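Teresa Teixeira says the Cester chili cook-off will draw 1,000 people to the old rail lot in July. Last year's gate was 690, by her own count, and it rained on none of them.

"People tell their friends," she said, when asked where the rest would come from.
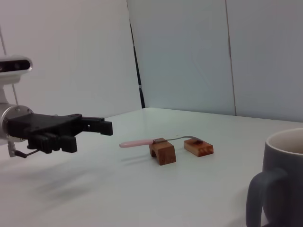
Tasting tickets are $2 each and 20 cooks have signed up. Has anyone checked their permits? "Most of them," Teixeira said. Parking is still "being talked about."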